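To: Girnthorpe staff list
From: Xiuying Wei
Date: November 12, 2022
Subject: Re: Washroom servicing and the simulation work

Dear colleagues,

Thank you to those who responded to the notice on the Briltilix program. I reply below to the point raised by Lingyun Long.

Two views from the simulation, for those who have not yet seen it:
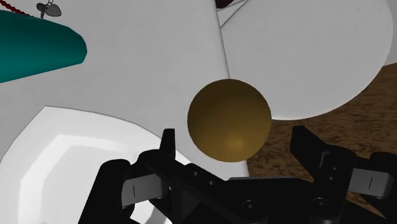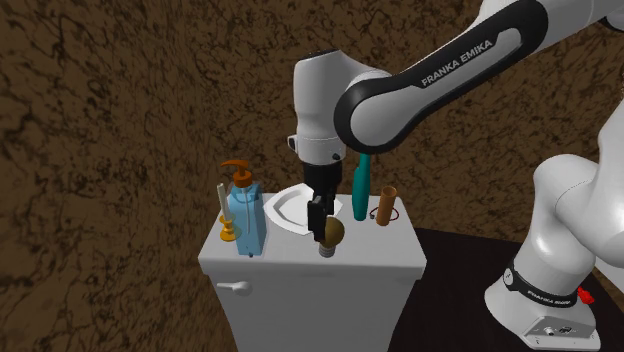 Lingyun Long wrote:

> The notice says servicing staff will "move to oversight duties". Could management state what this means for the five of us on the Rerodstead roster, and whether our hours will change?

No hours will change during the trial period. Rostered staff will each be offered training in the simulation software, to be completed over about nine weeks in paid time. Two positions will be reclassified to include supervision of the arm – the revised position descriptions are with Human Resources and will be circulated before they take effect.

Management recognises that the word "oversight" was used without definition. It refers to setting up tasks, stopping the equipment where necessary and recording faults. Cleaning of floors and fixtures remains with current staff.

Written comments should reach my office by the end of November.

Regards,
Xiuying Wei
Workplace Programs, Girnthorpe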